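Alldale Household Storage – Receiving Inspection Checklist

Site: Cerkham warehouse
Date: 14 August 2023
Line: small storage, mixed baskets and bins
Supplier paperwork: Sateck packing list, Kowalczyk freight note
Pieces listed: 243
Pieces received: 211

1. Paperwork matches delivery
FAIL. Packing list says complete, and it was signed as complete before the truck was unloaded. Short by 32. I would not accept "rest to follow" without a date on it.

2. Outer cartons sound
PASS with comment. Corners crushed on 5 cartons, contents undamaged. The freight note blames stacking at our end. The cartons were crushed when the doors opened, so no.

3. Carton weight marked
FAIL. Label says "light goods." That is not a weight. Need a number before anyone lifts these to the top rack.

4. Sharp edges and molding flash
PASS. Ran a gloved hand around rims and handle openings on 80 pieces. One rough seam, set aside. The supplier's certificate claims zero defects, as it did in April, when we sent back a full pallet.

5. Handles secure
PASS for now. Pulled by hand, both ends. The spec sheet gives a load rating but doesn't say how it was tested or for how long. Treat the rating as advertising until we get the test report.

6. Rim trim attached all the way around
Not signed off. Trim held on the pieces I checked, but I don't believe a thumb test tells us much about a year in a bathroom. Ask what adhesive is used – "industrial grade" is not an answer.
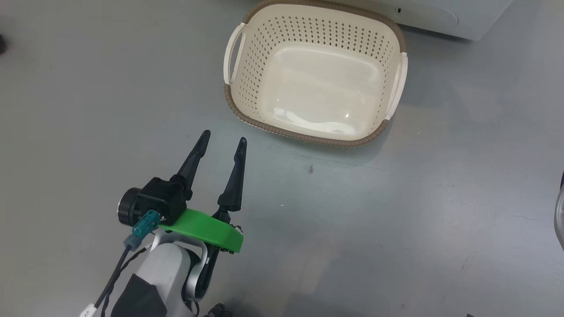

Item 6: cream basket, brown ribbed rim, handles at the short ends.

7. Warning labels
FAIL. Bags over the small bins carry no suffocation warning. Supplier says the bags are "packaging only." So is every other bag with a warning on it.

8. Stacking stability
PASS at the height tested. The catalog shows them stacked twice as high. Someone should try that before we reprint the page.

9. Odor on opening
PASS. Slight plastic smell, gone by the end of the shift.

Result: HOLD. Do not release to shelves until items 1, 3, 6 and 7 are closed in writing. A phone call from Sateck does not close an item.

Re-inspection: new sheet, please. Do not write over this one.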